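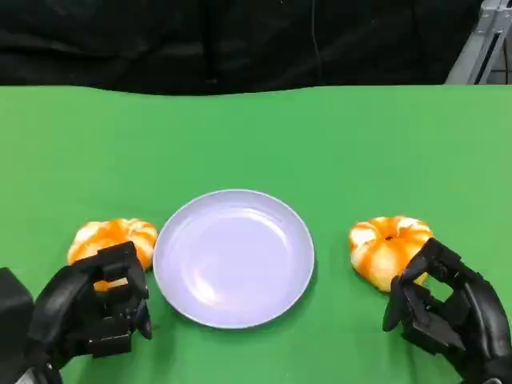
# Hodley Two-Hand Tabletop Station

Come see it run! The Hodley station is on the floor at our Grundico showroom for the open day on May 17, 2025, and you're welcome to stand as close as the floor tape allows (closer than you'd expect) and stay as long as you like.

The Hodley is a two-arm bench setup with a pair of black, jointed hands, built for teaching labs and small workshops that want to try two-handed handling without giving up a whole room. We've had it in the showroom since early May and we're still finding new things to put in front of it. Produce is our favorite so far. Small pumpkins are squat, ribbed and never quite the same shape twice, so every approach is a little different, and it's a pleasure to watch the fingers come in around one.

## At the open day

Arlindo Xavier runs the station all afternoon. He'll start with the pumpkins and a plate, then move on to whatever visitors pull out of the bin. Ask him to slow it down! At low speed you can follow each finger joint, and he's happy to stop mid-approach and talk through what the hands are doing.

There's a turn at the controls for anyone who wants one. No experience needed, but long sleeves should be rolled up and lanyards left at the desk.

## What comes with it

- Left and right hands, matched pair
- Green work surface and black backdrop
- Aso control box with foot pedal
- Yang spare finger kit (tips, links, pins)
- Setup guide, printed and PDF

**Catalog no.:** 2930
**Spare finger kit:** 2251
**Floor-standing frame, if you don't have a bench:** 138

The green surface wipes clean with a damp cloth. Please skip the solvent sprays, they leave the finish patchy and we've already replaced one.

Schools can book a separate morning session for a class. Call the showroom at extension 1987 and mention the Hodley, and tell us if you'd like to bring your own objects. We'd love that.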